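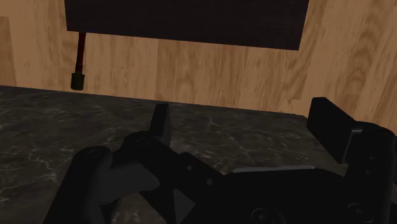
Gripper view, simulated, fingers open, nothing between the pads.

Ticket 518, Pikow sim kit (trial license)
Opened by: Beatriz Pinheiro, Derkham
Status: waiting on vendor

Render is too dark. Gripper links come out near black against the marble surface. Light gain raised from 53 to 114 in the scene config, then reloaded. Log reports the new value but the render did not change.

Clegg support, 14:20: Gain is ignored when the Gemia preset is loaded. Remove the preset line and restart both processes. Please attach the log.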